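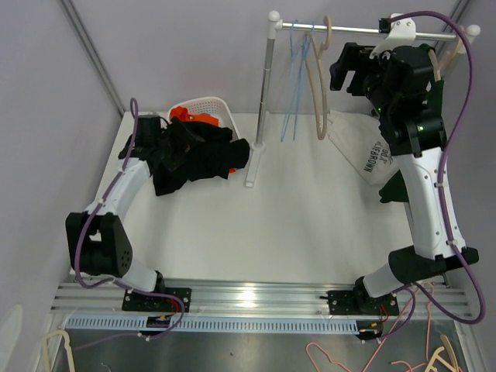

*Fig. 4-1. Two-arm cell with clothes rack. Left gripper on a garment, right gripper at the bar.*

## 4. Teaching the planner about your rack

By now both arms home cleanly and Trurkus reports both grippers. If either of those is untrue, go back to Section 3, which is shorter and has fewer ways to annoy you.

This section covers the hanging task: left arm picks from the pile, right arm deals with the hangers. The planner treats the rack as a fixed obstacle with one useful line on it, the bar. It has no opinion on fashion and doesn't care what is in the basket.

### 4.1 Register the bar

1. Open the cell project in Trurkus and choose **Scene > Fixtures > Add line**.
2. Put the right arm in hand-guide mode.
3. Touch the closed gripper tip to the left end of the bar, inside the white end fitting. Press **Mark A**.
4. Do the same at the right end. Press **Mark B**.
5. Check the residual shown under the two marks. Anything over 2 mm means you leaned on the bar. Everyone leans on the bar. Do it again without leaning.
6. Save the line under the name `bar`. The hanging scripts look for that name and will sulk over `Bar`, `rack_bar` or `bar_final_v2`.

**Note:** Marks belong to the rack's position on the table. Nudge a foot and you have a beautifully calibrated line through empty air.

### 4.2 Set the keep-out zones

1. Select **Scene > Zones > From fixture** and pick `bar`.
2. Set the clearance for the left arm to 30 mm.
3. Leave the right arm's clearance at zero within the grasp window. It has to touch hangers for a living.
4. Add a box zone around each upright and each foot.
5. Turn on **Cable envelope** for both arms. The planner will then model the cable as a fat tube instead of pretending it doesn't exist.

**CAUTION:** Never run with the cable envelope off at more than creep speed. The planner will happily thread an arm under the bar and leave its cable on the other side.

### 4.3 Tune hanger detection

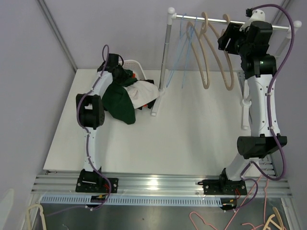

Thin wire hangers seen nearly edge-on are the hard case. Imano, the perception module, finds a thick plastic hanger in almost any pose, but a thin one turned toward the camera gives it a line a few pixels wide and a crisis of confidence. Work through these steps with the hangers you mean to use.

1. Start Imano and select the wrist camera on the right arm.
2. Run **Detect > Single pass**. Each hook it finds gets a number and a score.
3. If a hanger is missed, lower **Min. hook width** one step at a time. Stop as soon as it appears.
4. If two hangers come back as one, turn on **Split nested** and rerun. This adds up to 13 seconds per pass, so leave it off if your hangers keep a polite distance.
5. Limit the search region to the bar. Otherwise Imano will also report any hanger on the floor, and the planner will make a sincere attempt to reach it.
6. Save the profile.

**Note:** Detection profiles are tied to one camera. Copying the right arm's profile to the left arm is allowed by the software and has never once helped.

### 4.4 Dry run

1. Set the speed to creep and keep a hand near the stop button.
2. Load `hang_dry`. The arms go through the full motion with both grippers held open.
3. Watch the right arm's approach to the bar. It should come in from the side and pause before the hook.
4. If the run halts with error 962, the arms have asked for the same space at the same time. Open **Plan > Priority** and put the left arm first. Putting both first is possible in the menu and does exactly what you'd expect.
5. Once you get a clean pass, switch to `hang_live` and stay at creep for the first garment.

Logs land in the project folder under `runs`. Send them to Elżbieta Makowska with the detection profile attached; a log without its profile will be returned with a short email.

*Section revised 4/12/24, F. Egan*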